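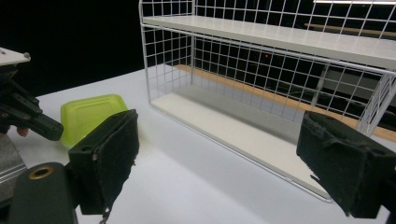
Rotgate club forum > Build help > Finger pads fraying, grip inconsistent

fitz_ano
Second gripper, same problem as the first. The padding on the inner faces is fraying at the edges and one side has a loose flap near the lower corner. Task is the lid onto the wire shelf. It slips when the fingers close on the rim. Contact cement or replace the pads?

tolerance_stack
Replace. Cement soaks into the padding and leaves a hard spot, so the contact patch moves. Cut new pads 2 mm oversize, bond, then trim flush with a fresh blade.

mkessler7
Disagree. Fuzz is cosmetic. A raised rim on a glossy lid is a poor grasp target whatever the pad is made of. Approach from the short side and close slower. We ran the Fitzgerald arm for roughly 1,000 cycles last September on pads that looked worse.

tolerance_stack
On foam blocks, which compress. A lid doesn't. Different contact problem.

fitz_ano
Closing speed is already at 60 percent. Short side approach puts the left finger into the mesh on the lower shelf.

mkessler7
Then move the shelf back. Rules fix the shelf height, not the distance from the table edge.

Yung-ching Hsieh
Rules section 7 does fix the distance for the Flesier round. It is free in practice only. Don't tune to a layout you can't use.
Log grip failures by pad and by approach before changing both. Otherwise the report will have nothing to compare.

fitz_ano
OK. Replacing pads on one gripper, leaving the other as is, same approach for both. Will post the log.

mkessler7
Fine, but run the slow close on the old pads too.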